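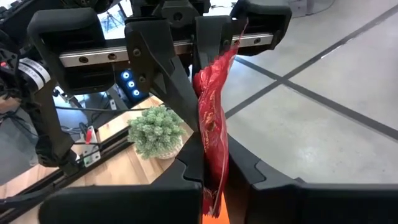 Our robotics club had been trying to get a look inside Climavel's workshop for ages, and in April they finally held an open afternoon. I came home with sore thumbs and a notebook full of scribbles, and I'd go back tomorrow if they'd have me.

The workshop is bigger than it looks from the street. Seren Howells met us at the roller door and took us straight through to the table where they teach the arms to sort wrapped candy. The project is called Lalo. It works by example: a person drives the arms through the job from start to finish, the computer records what the joints and cameras were doing, and after enough goes the software has a try on its own. Seren said they're aiming for 1,000 recordings of the candy task before they start training in earnest.

I had assumed you'd teach a robot like this by typing in positions. There's a bit of that at setup, but the teaching itself is all in the hands. Seren had us watch Chin-lung Tang do a full run first, and he's so smooth at it! He slows right down before each grab, lets the fingers settle, then closes them gently so the wrapper crinkles without the whole thing shooting out sideways. If he fumbles one he carries on and picks it up again, and those runs get kept too. The robot has to learn what to do after a miss, and a pile of perfect runs can't teach it that.
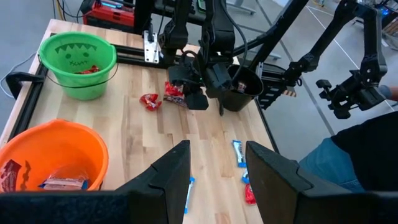

Then it was our turn. We got 15 minutes each, and Gwawr Pritchard from our club went first because she's played piano since she was little and we all reckoned she'd be a natural. She was! I was not. My first few tries were all overshoot. You push a little, the arm goes a little further than you pictured, you pull back, and now you've recorded a wobble that some poor program will have to learn from. Chin-lung told me to stop watching the arm and watch the gap between the fingers, and that changed everything. By the end I could get a bar off the table and over the rim of a bucket without holding my breath.

Prys Cadwaladr looks after what they call resets, the tidying up between one run and the next. You can't lay the table the same way every time or the robot learns that one layout and falls over at anything new. So he mixes it up, turning bars, shifting buckets, bunching things together or spreading them apart. 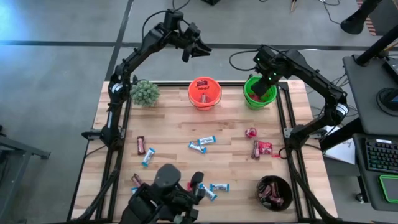
Choosing what to practise on is a bigger part of the job than I'd guessed. Prys likes things that are familiar but awkward, and wrapped sweets suit him nicely. The white-and-blue bars and the dark brown ones give the cameras two quite different looks to deal with, and with several of them lying at odd angles there's always a decision about which to reach for first. The crumpled red wrapper was the one I kept eyeing, as a crumpled wrapper seems to me a much meaner thing to grab than a bar with straight sides.

We finished upstairs with tea and a long chat about gripper pads, which I won't inflict on anyone who wasn't there. Seren is happy to take club groups again, up to 15 people at a time. Wear closed shoes, and ask Chin-lung to show you the slow grab.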